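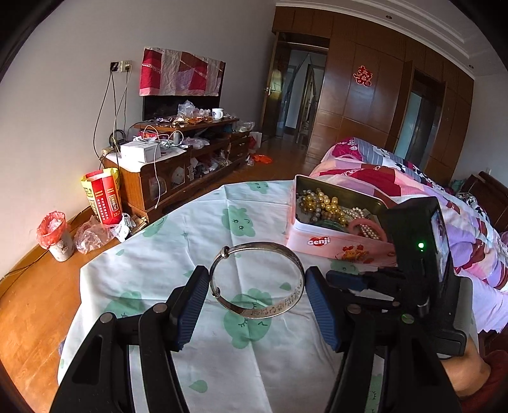
*Frame from the thin-ring subset: bangle on edge, both pads open, green light on.*

**Getus notebook, grasp labelling**
**Sat 29 June**
**Entry by: Yuzhen Xue**

**Purpose**

To record the comparison of the two rules for marking the start of a grasp in the hand-held recordings, and to set down which rule the group is to use from now on. The question was left open at the last project meeting, and the August collection cannot be planned until it is settled.

**Background**

Under the existing rule (Rule A) the grasp begins at the first frame in which the finger gap starts to narrow. The gap value is taken from the gripper log and no one looks at the image. Rule A has served well for boxes, cups and folded cloth. It has served badly for thin rings. People tend to close the fingers a little on the way to a narrow object, pause, correct the angle of the wrist and then close fully. Rule A places the start at the first small closure, so the label falls while the tool is still being moved into position.

Under the proposed rule (Rule B) the grasp begins at the last frame in which the tool is at rest relative to the object before the final closure. Rule B uses the log and the image together. The object must lie between the pads, and the motion between neighbouring frames must be below the set limit.

The frame at the head of this entry is a useful case for discussion. The bangle stands in the gap with a blue pad on either side, and the thin edge of the metal leaves very little for the pads to meet. The engraved band at the front and the small bead at the upper left are the only features that are not plain polished ring. From one still it cannot be said whether the tool was moving. The neighbouring frames must be read with it, and the labelling guide should say so plainly. At present it permits a label to be placed from a single frame.

**Material**

The full set holds 1741 recordings after the usual checks on timing and image quality. The same recordings were used for both rules. Nothing was removed for being difficult, and the home recordings were kept together with those made in the Mühlbauer room. Backgrounds in the home recordings are busy. In the thin-ring frame alone there is a patterned table cloth with faces on it, an open tin of beads and pearls behind the ring, and a brightly patterned quilt. The beads and pearls lie in a jumble, and one pink loop in the tin is ring-shaped. A detector that looks only for round things will be drawn to the tin.

**Method**

1. All recordings were labelled by script under Rule A and again under Rule B.
2. Labels were loaded into Pisness and checked by eye wherever the two rules disagreed. The person checking was not shown which rule had produced which label.
3. One model was trained on each set of labels, with the same settings, the same order of data and the same stopping point.
4. Each model was run on the Cesico arm for 40 trials with a plain metal ring stood on edge in a shallow slot. The ring was turned by hand to a new angle before each trial, following the same printed list for both models.
5. A trial was counted as failed if the ring fell, was pushed out of the slot, or was not between the pads when the fingers closed.

**Result**

| Labels | Trials | Failed |
|---|---|---|
| Rule A | 40 | 8 |
| Rule B | 40 | 2 |

The failures under Rule A are alike. The arm began to close early, one finger touched the ring before the other, and the ring tipped away from the finger that had touched it. In every one of these the path up to that point was acceptable. The two failures under Rule B are of another kind: the arm came to rest with the ring nearly side-on to the pads and closed on the wrong part of the rim. I do not regard these as labelling faults. They belong with the question of wrist angle, for which there is a separate entry.

For boxes and cups the two models could not be told apart on the short check we ran. That check was not a proper trial and should not be quoted.

**Points to be careful about**

The trial ring stood in a slot. The slot holds it more firmly than a table top would, and the test is therefore kinder than a ring resting freely on cloth. A repeat without the slot is needed before the result is reported outside the group.

Rule B depends on seeing the object. Where the ring is hidden behind a finger for the whole approach, the script falls back to Rule A and writes a note in the label file. Anyone reading the label files should look for that note before drawing conclusions from a single recording.

The rest limit was chosen on recordings made with slow hands. It has not been tried on people who work quickly, some of whom hardly stop at all before closing. For them Rule B may find no frame at rest. The script then returns nothing and the recording is dropped without warning. This is a fault in the script and must be put right first.

Shiny objects need a further remark. On polished metal the reflections slide along the surface as the tool moves, and the image motion measure counts this as object motion. The effect was seen on the trial ring under the strip light. Masking the object and measuring motion on the table surface alone gave steadier readings, although on plain surfaces there is little for the measure to hold on to. A patterned cloth gives it much more.

**Decision**

Rule B is adopted for thin rings, handles and other narrow objects. Rule A remains in use for everything else until a proper trial has been carried out. Existing label files are not to be overwritten; the new labels are stored beside them under the rule letter.

**Actions**

- Correct the script so that a missing rest frame is reported (Y.X.).
- Amend the labelling guide: no start label from one still frame.
- Repeat the ring trial on cloth, no slot, same printed list of angles.
- Add a mask option to the motion measure and note in the label file when it was used.
- Ask for a short set of recordings from quicker demonstrators before the August collection.
- Cesico arm: left pad mount was re-tightened after the last trial. Check it again before the repeat.

Label files and trial sheets are in the shared Getus folder, under the date of this entry. The trial sheets for Rule A have a coffee stain across the lower rows but remain readable. A typed copy is held in the same place.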